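Wevwood Residents' Help Exchange
Storage and Furnishings

Magazines keep sliding and curling in a small shelf compartment with a socket at the back

Mandine
7 shares · 2 replies

I would be grateful for advice on the proper use of a built-in shelf compartment in my unit. The compartment is low and compact, with a beige back wall and a gray wood-grain shelf, and there is a dark gray electrical socket set into the back wall, left of center. At present I keep a few reading materials in it, together with a storage basket on the right-hand side.

I have tried standing the magazines upright against the basket. They remain in position for a day or so and then begin to bow, and once one has slipped, the remainder follow. I have also tried laying them flat, which is more stable, but I then find it difficult to reach the one I want without disturbing the others.
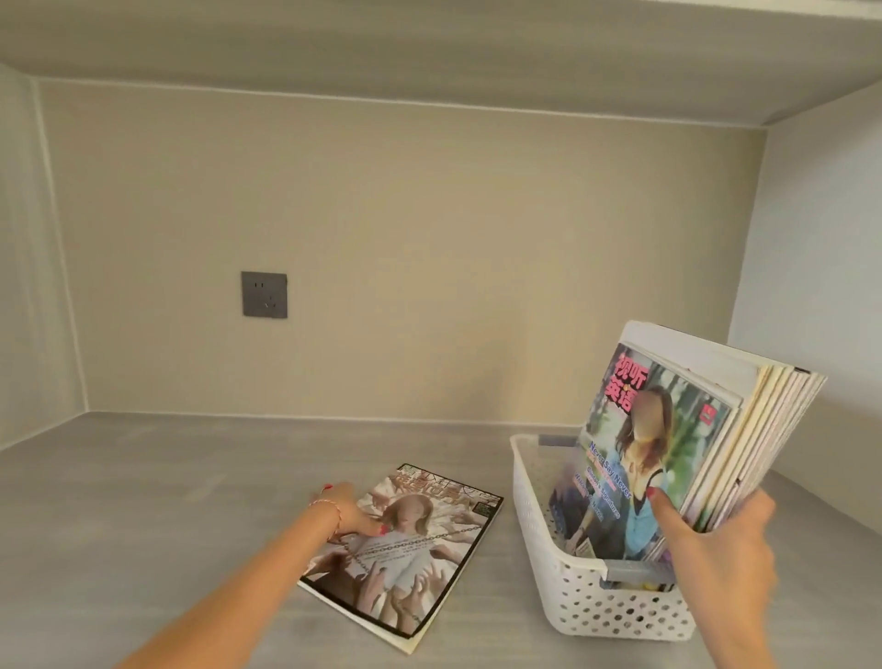 My second concern is the socket. I do not use it at present, but I expect to charge a reading lamp from it before August, and I would prefer not to rearrange everything a second time. The building handbook for Unit 707 and the units of the same plan states only that "outlets within cabinetry are to be kept accessible," and it gives no distance. I am not in a position to drill or glue anything, as the tenancy agreement does not permit it.

I should therefore like to know whether magazines ought to be stored flat or upright in a compartment of this kind, and how the area in front of the outlet should be treated. Some of the magazines have glossy covers that I would like to keep in good condition.

Thanasis Tzanetos
41 found this helpful

In a compartment of limited height, magazines should be stored flat. Upright storage is suitable only where the issues are supported firmly on both sides along their full height. A basket seldom provides this, as it shifts under pressure and its sides are often lower than the magazines themselves.

The following arrangement has served well in the reading room at the Vlachopoulos building, where the shelves are of a similar type.

Keep the basket at the right and push it fully to the back. Place the magazines to the left of it in a single flat pile, with the spines alternating left and right. A pile with all its spines on one side will lean, and the covers on the upper issues will start to slide. Set the largest format at the bottom. Any issue whose cover you wish to protect should go in the middle of the pile – the top one receives the light and the dust, and the bottom one takes the scuffing.

To retrieve an issue, lift those above it as a block with one hand and draw the issue out with the other. Pulling from a loaded pile is the usual cause of torn covers. If the pile has grown too tall to lift comfortably, it should be divided, and the older issues may be moved into the basket.

With regard to the socket, the pile should remain lower than the outlet, and it should stop short of the back wall. When the lamp is in use, bring the cord forward along the left side wall so that it does not pass beneath the magazines. Paper should not be placed against a plug or a charging adapter, and a charging device should not be left inside the basket. Please also confirm that the lamp's plug suits the outlet before purchase. If the socket feels loose or warm at any time, discontinue use and report it to building management.

A non-slip liner, cut to size and laid without adhesive, may be placed on the shelf under the pile. It can be removed at the end of the tenancy and leaves no mark.

Bilo
2 found this helpful

I would get a magazine file, the cardboard kind is fine. Measure the height first, as mine did not fit and had to go on the floor. I keep mine upright at home and have had no difficulty, although my shelf is taller than the one you describe. No opinion on the socket.

Last updated 7th March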